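Lindsay Linen Bank – progress report, September

Collections are now running on Monday evenings as well as Saturdays. Since the last report we have passed on 703 items to households in Brirno and Nillitz, against the 1,000 agreed for the year. Most went to families moving out of temporary housing. Single duvets remain the item we are shortest of.

Sorting still takes longer than planned. Delali Quaye has rewritten the donation sheet so that bed covers, sheets and pillowcases are logged separately – until June they all went down as "bedding", and the early figures can't be broken down any further.

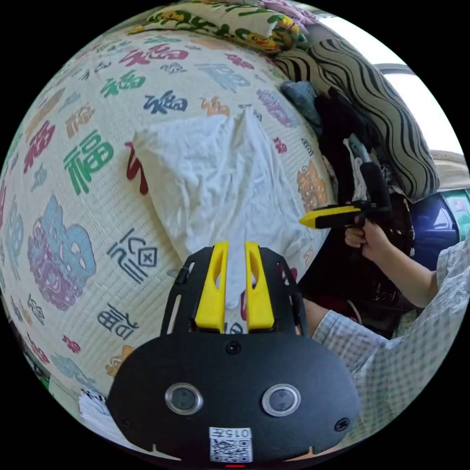
The second dryer was installed in July. It was out of use for 6 days while Craig Ogilvie chased a replacement belt, and the repair came out of the contingency line. There is enough left there to cover the winter.

Yolanda Nieto has agreed delivery slots with the Nillitz housing office up to the end of March. We have lost one van driver and are 3 short for the Saturday rota.

Spending is within budget apart from electricity. Naveed Kakakhel will send revised costs separately. We would like to move the underspend on printing across to cover it, if you are content with that.

Dougal Dunbar
Project manager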